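The small bin that stays on the table

In my mother's house the bin for peelings lived under the sink, behind a door which did not close well. You cooked with one wet hand always on that door. When I moved to Rikow, I put a small bin on the table, next to the vegetables, and I have cooked this way for 39 months.

The size matters more than people think. A big bin invites you to wait, and by July the waiting has a smell. A small one must be emptied every evening. I like a lid that stays up by itself while I cut – stems and seeds go in, then I close it and wipe the table.

Pale colors are good too. On a white table a green pepper or a yellow squash looks like something you want to eat, and a cream bin does not compete with it. My neighbor Abbasi prefers a steel bowl without a lid. She cooks faster than me, so perhaps she is right. 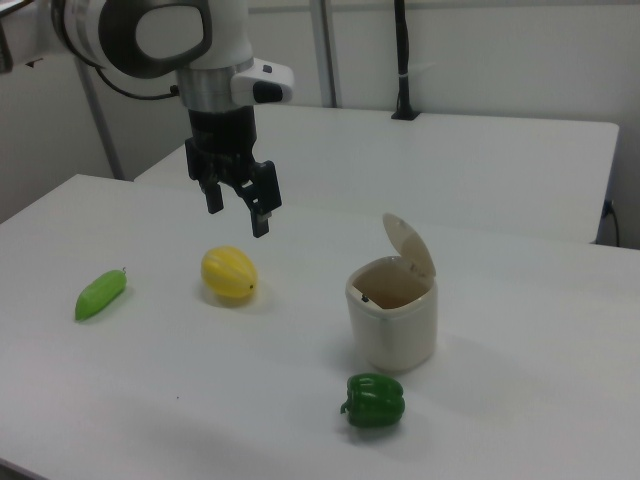

Words: Waqas Satti
A cream bin with its lid up, among the vegetables on a white table.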